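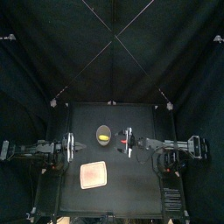
Erick Biwott says I gave up on the sourdough too early, and that a starter left in the back of the fridge since April can nearly always be brought round if you pour off the gray stuff and keep feeding it. He put this under my last post along with a fairly stern line about people who throw out a perfectly good jar. Well, Erick, I have news! I fished it back out (it hadn't made it to the bin yet, I'm slow about bins) and I've been feeding it for a week.

Blog > Kitchen > Bread

Bread Soups Preserves Market days Archive About

So. For anyone who skipped the last one, I had a jar of starter that my sister gave me when I moved into this apartment, and I was very devoted to it for a while, and then I got busy and shoved it behind the pickles. When I finally opened it the smell was somewhere between nail polish and old cider. There was an inch of dark liquid on top. I wrote a sad little goodbye post and figured that was that.

What I did after Erick's comment was pour off the liquid, scrape down to the paler part at the bottom, and take one spoonful of that into a clean jar with flour and water. The rest went in the compost. Day one, nothing. Day two, a few bubbles along the glass, and I got excited and texted three people, two of whom didn't reply. Day three it went completely flat again and I was ready to write another goodbye post. Apparently this is normal. I'd read it was normal and still didn't believe it when it was my jar.

By day five it was doubling. By day 7 it had pushed the lid up and was making its way down the outside of the jar and onto the windowsill, which I took as a compliment even while I was chipping it off the paint with a butter knife.

I should say something about flour, as two of you asked. I'd been using the Azevedo white bread flour the whole time, and it's fine, it makes a nice plain loaf and it's the one my corner store keeps in stock. For the rescue I switched to their whole rye, just a small bag. The starter seemed to love it. I can't tell you whether it was the rye or just the regular meals. I've gone back to half and half now, mainly because rye gets into everything and sets like cement. Soak your spoons, people.

The first loaf out of it was, hmm. I made it on a night when I should have been in bed, and I shaped it badly, and it spread across the stone like a pancake and came out about as tall as my thumb. Tasted great though! Properly sour, much more than before. I ate most of it standing up with butter and the end of a jar of plum jam.

Second loaf I did over a whole day and I paid attention. I mixed it before breakfast, folded it whenever I walked past the counter, and shaped it in the early afternoon while it was still a bit jiggly. Then into the fridge overnight, covered with a shower cap (a clean one, Mom). In the morning I got the pot screaming hot and baked it for 25 minutes with the lid on, then a good while longer with the lid off until it was darker than I'm usually brave enough to go. I nearly took it out early. I always nearly take it out early. The crust crackled on the rack the whole time I was making coffee.

That pot, by the way, is the Poretti one I picked up at the Dokport flea market last year for hardly anything, with a chip in the enamel and no knob on the lid. I put a drawer pull on it from the hardware store. Somebody at the next stall told me the handle would melt. It's metal. It has not melted.

I've also been messing with the salt. My old recipe card (in my grandmother's handwriting, with her measurements, which are all "a little" and "enough") never gave a number, and I'd been putting in a scant spoonful and wondering why my bread tasted like a damp napkin. Doubling it made such a difference that I'm embarrassed. If your bread is dull, try that first before you go buying any equipment.

Speaking of equipment, I have been tempted by a Clokel proofing box, which is a little folding thing that stays warm for you. A friend has one and swears by it. But my kitchen gets the sun until mid-afternoon, and then there's the top of the fridge, and the oven with only its light on, and I think between those I can manage until it gets cold. Ask me again when my windows have frost on them. I'll probably have bought 2 by then.

A couple of things from the comments while I'm here. To whoever asked about freezing: yes, slice it first, and put it straight in the toaster from the freezer. To the person who wanted to know what to do with the discard: crackers. Spread it thin on parchment, brush with oil, put on more seeds than you think it needs, and bake until it snaps. Mine were gone before they'd cooled and I live alone, so draw your own conclusions. And pancakes, obviously, though I find they need a bit of sugar or they taste like a dare.

Next up I want to try a loaf with walnuts in it, and maybe some of those dried figs that have been in the cupboard for ages. I can't decide if the nuts should be toasted first. My sister says always, but my sister also toasts oats before making oatmeal, so I don't know. If you've got an opinion, put it below, and Erick, I expect to hear from you especially.

The jar is on the counter now, where I can see it. It had breakfast at eight and it's already halfway up the glass.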